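Notes for book group evening, historical fiction slot
17 March 2021

Slide 1. Title only. Say hello, thank Paula Pascu for the room.

Slide 2. The novel is Droltilard by Sille Hafstein. Two timelines. In the first, three sisters run a weather station on the Danish coast during the last winter of the war. In the second, thirty years on, a clerk named Colik finds their logbooks in an auction lot and starts reading them against the official record.

Slide 3. How she researched it. Hafstein read 2,000 pages of station logs before writing a word. Her first draft ran to 935 pages. Bent Riis, her editor, asked her to lose half and she did. Pause here, people usually laugh.

Slide 4. Read the passage with the broken barometer, page 100. Stop at "and went back up the stairs." Don't give away who wrote the false entry.

Slide 5. Where I think it sags. The auction chapters repeat what we already know from the sisters. Ekkachai Boonchu disagrees with me on this, so let him answer.

Slide 6. Keeping track of two timelines.
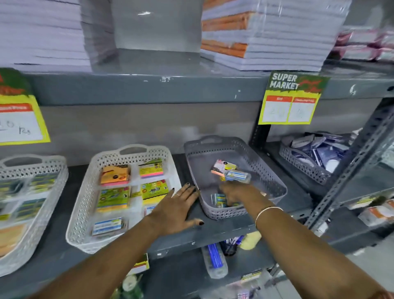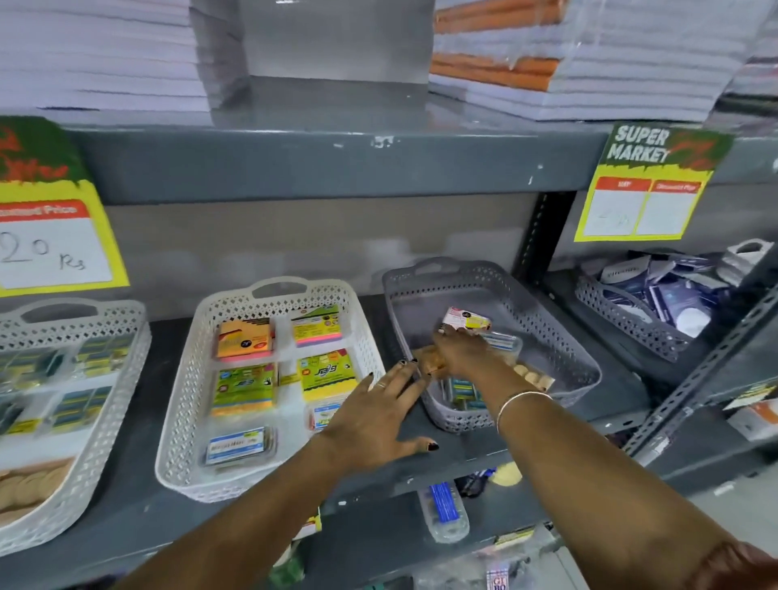 Readers get lost around chapter nine, when both stories have a storm in them. My advice is to mark the pages as you go, one color for the war and another for the clerk. Packs of sticky notes like the ones in the white basket will do the job. Put the year on each one. By the end you can see how short the clerk's chapters get.

Slide 7. Questions. If it goes quiet, ask whether Colik should have burned the last logbook. Next meeting is in May, book to be chosen tonight.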